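How Does a Robot Carry a Bin?

Picking up a bin full of toys is easy for you. You have two hands, and each hand has fingers that bend. Many robots have to do the same job with much simpler hands, called grippers.
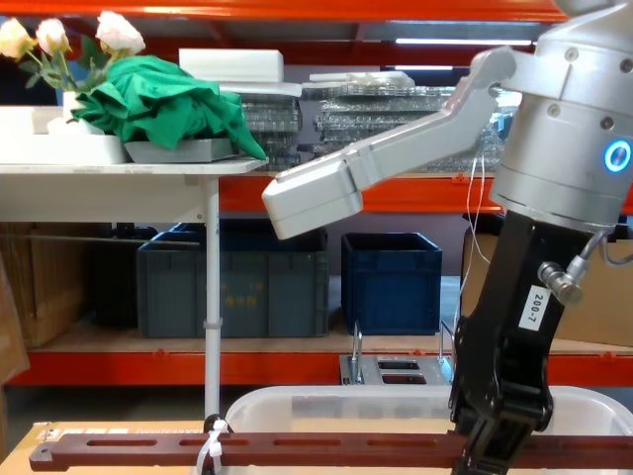
Ernő Fodor

A company called Nallden sells a kit that helps. It is named the Brorine, and it comes with a bar, hooks and zip ties. The robot holds the bar, and the bar holds the bin. I tried the kit in May to find out how well it works.

A gripper can open and close. It is good at holding things that are long and narrow, like a broom handle. A bin is wide, and its sides can bend when they are squeezed. With the bar, the robot can hold a shape that suits it.

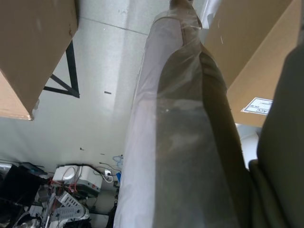
The kit weighs 3 pounds, and a grown-up has to put it together. The directions are clear, but the print is small. My bar was 54 inches long. Nallden sells a shorter one too, and I would choose that for a small room.

Next comes the lifting. The robot must find the bar, close its gripper and raise its arm slowly. If one end goes up faster than the other, the bin tips.
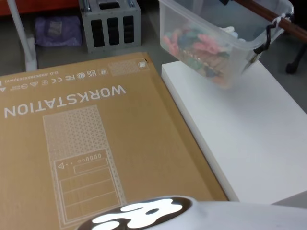
Robots find things by using cameras. A camera gives the robot a picture made of tiny dots of color, and a computer program looks for shapes in the dots. Words can be tricky. The word "WORKSTATION" on the big cardboard box is upside down from this side. You can still read it if you turn your head. A program may need to be taught to read letters that way.

I asked for 100 lifts. The robot did 89 of them without tipping the bin. That is a good score, but I would not use the kit for anything breakable.

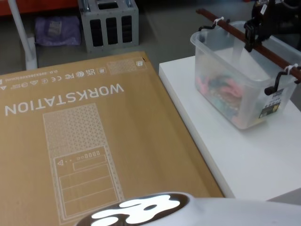 Two black hooks and two white zip ties on the wooden rod.

The Brorine is best for light things such as soft toys. It costs 89 dollars, and extra hooks are sold in packs.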